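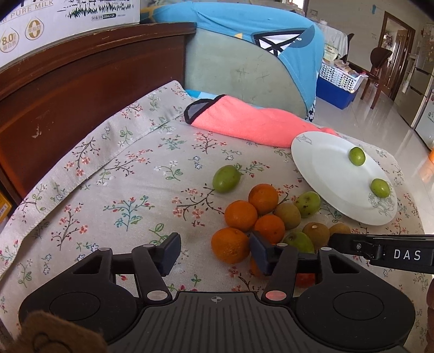

Fruit on the cloth and the plate, jaws open over the table. 3/26/23

OK, thread about why the Girkari arm has been squashing oranges. I've held off until the numbers were checked. They're checked. Some of you will not like this.

Background for people who don't follow me for gripper complaints. We collect grasps by hand with a hand-held gripper, on normal tables in normal homes. Fruit, plates, cloth, whatever's there. The recordings train Katene, and Katene runs the arm in Girkari.

The sales line is that you show it how people handle things and it learns to handle things. I've been grumpy about that line since I first heard it. It learns whatever the numbers in the file say people did. If the file is wrong, it learns wrong very faithfully.

What the arm was doing: going to the right fruit, lining up nicely, then closing too far. On a firm orange you get a stall and a retry. On anything ripe you get juice in the finger pads.

First theory at Girkari was that the fruit was too soft. I'm serious. A robot sold for picking up fruit was crushing fruit and the first ticket blamed the fruit.

Second theory was lighting. It is always lighting. Someone moved a lamp, the arm had two good picks in a row, and the ticket got closed. It was open again before dinner.

Third theory was "needs more data." This is the one that makes me want to lie down on the floor. More data collected the same way, with the same tool, would have given us a more confident fruit crusher.

Reto Moser did what we should all have done on the first morning. He put a steel block in the jaws of the hand-held unit, closed it, and read the width off the screen.

It was off by 7 mm.

Under, too. The tool thought the jaws were 7 mm closer together than they were. So every time a person closed on an orange gently, the recording said they had squeezed it well past its own skin. Katene copied that. Of course it did.

Before anyone asks, yes, the arm has a force limit. The limit was set high because of the early stalls. The early stalls came from the arm trying to close on a width that was inside the fruit. You see where this is going.

So: bad width, arm stalls, somebody raises the limit to stop the stalls, now the arm has permission to crush. Two small decent-looking decisions on top of one bad number.

Where the 7 mm came from. The jaws ride on a linkage, and the width is worked out from the joint angle. One joint had been taken apart for cleaning and put back a notch over. It feels fine in the hand. Opens fine, closes fine. You'd never know from using it.

I used that unit after the cleaning. I didn't notice. I moved a lot of fruit with it and would have told you it was in great shape.

There IS a startup check. The app tells you to close the jaws all the way and press OK, and it's supposed to store that as zero.

In the version we had, it stored zero only if the reading was already near zero. If it was far off, it quietly kept the old value and showed the same green tick. Same tick! For "I fixed it" and for "I gave up."

Whoever wrote that, I get it. You don't want a half-closed jaw to wreck the zero. So refuse the value, fine. Then say you refused it. Make it red. Make it beep. I will take a rude message over a polite lie every day of the week.

Now the size of it. The March set going into Katene had 811 recordings. Reto went through the logs for the unit and the cleaning date.

505 of the 811 are bad.

That's most of the set. The rest came from before the cleaning or from the other unit, and those look right. So Katene was being told two different stories about how wide an orange is, and the wrong story had more votes.

This also explains the thing that drove us nuts, where it would pick one orange perfectly and flatten the next. People kept calling that "variation." It was two tools disagreeing inside one model.

And here's my real gripe. Manisden runs an automatic quality pass on every upload. Their page says so, and the dashboard gives each recording a score. All 505 passed. A good number of them had scores I'd have been proud of.

I asked what the score looks at. Answer: is the video sharp, is the tracking stable, is the recording the right length, is any file missing. All fair things to check. None of them can tell you whether the width is true.

So "quality checked" meant the file opens and plays. I've been calling that out for a while and got told I was being negative. I'd like to say I feel good about being right, but I also signed off on two of those batches.

The other thing that hurt us was the 500 target. We had to have 500 recordings in before Linley would start the training run. Past 500, the bar turns green and everyone cheers up.

I don't have a problem with a target. I have a problem with what people do near one. We were skipping the slow stuff to get there, and the slow stuff included putting a block in the jaws and reading a number. That takes less time than setting out the fruit.

A few replies already, so let me deal with them here.

"Couldn't you see it in the video?" Good question. In hindsight, yes. The fingers are in view the whole time. You can compare where the pads are with what the log claims. Reto did that for a handful and it's plain as day once you put them side by side.

But you have to put them side by side. The viewer shows the video in one tab and the width curve in another. I had watched plenty of these clips and never once had both up. I was looking at whether the fruit got moved.

"Was anyone hurt?" No. The only things hurt were fruit and a plate that got shoved off its spot. I want to be careful, though. The force limit on that arm was raised for a bad reason, and there were people reaching in to clear pulp. I don't love that at all.

It should have been treated as a safety change from the start. Somebody typed a bigger number in a box and the job carried on. There's a line for it in the log with no note and no name. I've asked for that to be locked.

"So hand-held collection is junk?" No, and please don't quote me as saying it. It's quick, it works on a real table with real clutter, and you get grasps I'd never script. The trouble is that it feels so natural that you stop thinking of the thing in your hand as a measuring tool.

A ruler with the end sawn off still feels like a ruler.

"Can't you just add 7 mm to all the bad ones?" We're trying it. I have doubts. The offset is steady when the jaws are wide and less steady when they're nearly shut, and nearly shut is where grapes and small stuff live. Linley wants to fix the numbers and keep everything. I want to throw out the small-fruit ones and do them over.

I lost the first round of that argument. We'll train one run on corrected data and one on only the clean recordings and put both on the arm. If the corrected one is gentle with a ripe orange, I'll say so here and eat my words.

What has changed so far, so this isn't all moaning. Force limit at Girkari is back down to where it began. Stalls are back too, and we're leaving them. A stall is the arm telling you something.

There's a block check at the start of every session now and again at the end, and the reading goes in the log by hand. If the two don't match, the session is held. I've already had one held. It was annoying. Good.

The app people have changed the tick. I've tried it with the jaws half open and it now refuses and says so in words. I also tried it with the joint put back wrong on purpose, and it let me through the first time. Reported. Waiting.

Manisden's reply on the score was that they're "looking at adding a check." No date. I asked if they'd take the word "quality" off the dashboard until then. Haven't heard back on that one.

If you use one of these units, go close it on something you've measured with calipers, today, and compare. If you've had it apart for cleaning, do it twice. Tell me what you get, including if it's dead on. I'd like to hear from people who aren't me and Reto.

Muting this until tomorrow. The redo for the small fruit starts in the morning and I have to go buy grapes.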